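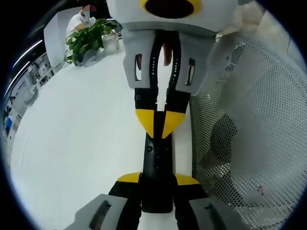
Two grippers, one long white table, and a lot of leaves

I've been wanting to write about this for weeks and keep getting pulled back to the table instead, so forgive the ramble. We are finally collecting demonstrations at Cidatcombe! By hand, with handheld grippers, all day long, and I love it more than I expected to.

The short version for friends who don't follow this stuff: we want a policy that can handle ordinary office chores, and it has to learn from watching those chores done many, many times. So we pick up the grippers and do them. The round fisheye view is what the model gets to see, and you stop noticing how bendy the table looks after a day or so (I now find normal photos a bit stingy).

As of this morning we have 1,612 episodes saved. The first 400 were all cups and pens, and I'm fairly sure we'll throw out a good chunk of them, mine especially. I was so fast! Fast is terrible. If I snatch at a pen, the fingers blur, and the model learns to snatch too. Widad Haddad went through my first batch with me and kept pausing it at the same spot, right before the grasp, until I got the message. Now I come in slowly, let the pads settle, and only then lift.

What I'm most excited about is how much mess we let in. My first instinct was to clear everything away and keep people out of view. Widad talked me out of it. Plants stay on the table, the mesh chairs end up wherever they end up, and people carry on working at the far end. Faces get blurred, everything else stays. The Stesthorpe set we trained on in February was spotless, and the policy fell apart the minute somebody left a jacket on a chair.

A few things I've changed my mind about:

Short sessions. I do 4 a day now, with a proper break between them. My wrists are happier and the late episodes look as good as the early ones.

Keeping the fumbles. If I drop something and recover neatly, that one goes in. If I drop something and swear at it, it doesn't.

Notes. I write one line per batch in a paper notebook, mostly about lighting and what got moved. Irnetti, our labeling tool, has a field for this and I never fill it in.

Next is a set of 100 episodes with both hands working together, passing things across, which I'm still clumsy at. My left hand has opinions. I'll post again once the first training run on those is done, and I'll put up the plots even if they're ugly.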